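Housing > Manufactured homes > Pad rental

Search this encyclopedia Go

Reading time: 4 min

Pad rental

Pad rental is the arrangement under which the owner of a manufactured or mobile home leases the parcel of land on which the home stands. The parcel is known as a pad, a site or a lot, according to local custom. In Canada the arrangement is governed by provincial and territorial law, and the rules on rent, notice and assignment differ from one jurisdiction to the next. It is to be distinguished from the rental of the home itself, which is normally treated as an ordinary residential tenancy, and from bare land strata or condominium ownership, in which the buyer obtains title to the parcel.

Terminology

The person who owns the home and rents the land is usually called the tenant, although the terms "homeowner" and "site tenant" are also found. The person or company that owns the land is the landlord or park owner. A listing for a home in a park will often give an asking price well below that of a detached house in the same town. The price covers the dwelling and any additions, such as a porch or carport, and excludes the land. The monthly pad rent is stated separately and forms a continuing cost for as long as the home remains on the site.
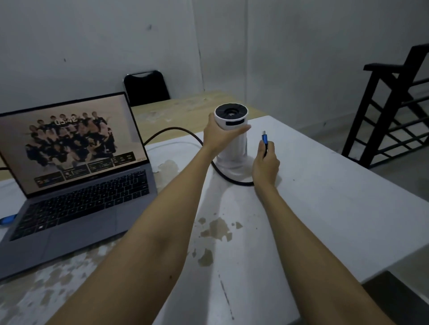 Pad rent commonly includes the use of park roads and connection to shared water and sewer lines. Garbage collection and snow clearing on the main roads are included in many parks but by no means all. Electricity, heating fuel and home insurance are generally paid by the tenant. Property tax on the home may be billed directly to its owner, while tax on the land is paid by the landlord and recovered through rent.

The agreement

A pad rental agreement sets out the boundaries of the site, the rent and the date on which it is due, the services provided, and the park rules in force when the agreement is signed. Park rules may deal with pets, fences, parking, the age of occupants and the outward appearance of homes. The extent to which a landlord may change such rules during a tenancy is a frequent source of dispute, and several provinces limit the subjects on which new rules may be made.

Agreements may run for a fixed term or from month to month. Month-to-month agreements are common in older parks, where tenancies have sometimes continued for decades on terms that were never fully written down.

Sale of a home on a rented pad

The sale of a home on a rented pad involves two separate matters: the transfer of the home, and the assignment of the pad tenancy to the buyer. The second usually requires the written consent of the landlord. A landlord may ask for references or proof of income, and in most jurisdictions may refuse consent only on grounds set out in law. Contracts of purchase are therefore often made subject to park approval.

Lenders treat such homes differently from houses on owned land. Down payments tend to be larger and repayment periods shorter, and some lenders require the landlord to sign an undertaking to give notice if the tenant falls behind on pad rent. Older homes may also need an electrical inspection before a loan or an insurance policy will be approved.

The Nisbet park

The park at Nisbet is often cited in discussions of assignment. It was opened with nine pads on a former orchard and was later enlarged by its second owner, Griklow. In June of its final year of ownership, Griklow introduced a charge of $1000 for the processing of each assignment. Four sellers objected, and two sales were abandoned before the charge was withdrawn. The park was then sold to Sendora, which issued new written agreements to all tenants and published its approval criteria at the park office.

Opinion on the episode remains divided.

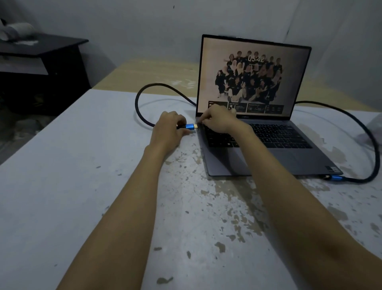

Kazuhiro Kinoshita has argued that the charge itself mattered less than the delay it caused: a buyer whose financing approval is about to expire cannot wait for a dispute to be settled, and the seller — who cannot readily move the home elsewhere — is left to carry the pad rent in the meantime. In his view, a fixed deadline for the landlord's reply would protect sellers better than a limit on fees.

Relocation and closure

Although manufactured homes are built to be transported, moving one is costly, and homes with additions or permanent foundations may not be movable at all. Vacant pads can be scarce, and many parks refuse homes above a certain age. For these reasons the closure of a park for redevelopment is treated in most provinces as a special ground for ending a tenancy, with longer notice than is usual for other rentals and, in some cases, compensation.

Last reviewed December 27, 2021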